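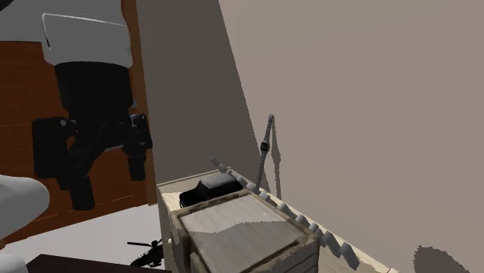

Progress report, second period: teaching household tasks by remote control
Prepared for Grestness by Loubna Saber, project lead, Quezada
Period covered: March through June

1. Summary

Work in this period moved from setting up the simulator to recording demonstrations in it. We recorded 432 demonstrations, and 376 of them passed review and are now in the training set. They cover the 11 tasks agreed in the work plan. Training of the first policy started in June on the first part of the set. The two tasks that involve stacking are behind, and we ask to move their delivery into the next period. No change to the budget is requested.

2. How demonstrations are recorded

An operator sits at a desk with a hand controller and moves the simulated arm directly. Moving the controller moves the gripper, and a trigger closes and opens it. The operator sees two views, one from the side and one from the wrist. Every recording stores the arm joint positions, the gripper opening, the position of every object and the views the operator had at the time.

The recording software is Lusteo, which we had already used in the first period. In April we changed two things in it. The operator can now pause without ending the recording, and the controller can be re-centered while the arm holds still. Before the change, operators ran out of desk space on long reaches and had to let go in the middle of a motion. Those recordings had a jump in them and could not be used.

We also tried guiding a real arm by hand for two of the tasks. This gave smoother motion near the object, but it was slow to reset between attempts and the operator's own arm blocked the side view. We plan to keep hand guiding for the final check on hardware and use remote control for the bulk of the recording.

3. Scenes

The shelf scene is the most used so far. It holds a wooden crate, a black toy SUV, a wristwatch standing on its band and a row of small white domino-like blocks along the back edge. The crate sits in front of the SUV and hides part of it, so a straight reach to the car from the front is not possible and the operator has to come in from above. The blocks are there to penalize careless movement. If one goes over, the recording is marked as failed even when the main object was handled correctly.

Object positions are shuffled between sessions within limits set in the scene file. The lighting is also varied. We have not yet varied the wall and floor materials, and this is planned for the next period.

4. Review of recordings

Each recording was watched once at normal speed by someone other than the operator. The 56 that were rejected fall mostly into two groups: blocks knocked over on the way out of the shelf, and grasps on the watch that slipped when the arm lifted. The first group dropped sharply after we asked operators to raise the gripper straight up before turning. The second is partly a simulator problem. The contact settings for the watch band were too slippery and were corrected in May. Earlier watch recordings were checked again and kept where the grasp still held on replay.

5. Training

The first policy is being trained on the pick-up tasks only. Early runs reach for the right object in most cases but close the gripper too soon when the object is partly hidden. We think the wrist view needs more weight and are testing this now. We do not have success rates that we are ready to report, and they will be included in the next report along with the test procedure.

6. Problems and delays

The stacking tasks are late. Operators found it hard to judge height from the side view, and most attempts took too long to be useful as examples. Etalix, who supply the hand controllers, have sent us a version with light vibration on contact. Two operators are trying it. If it does not help, we will add a third view from overhead.

One operator left in May. A replacement has been trained and is recording at normal speed.

7. Plan for the next period

Finish recording the two stacking tasks.
Vary wall and floor materials in all scenes.
Complete training on the pick-up tasks and report results.
Run the first hardware check with a hand-guided arm.

We would like a call with Grestness before the hardware check to agree on which tasks should be shown first. The full list of recordings with review notes is available on request from Loubna Saber.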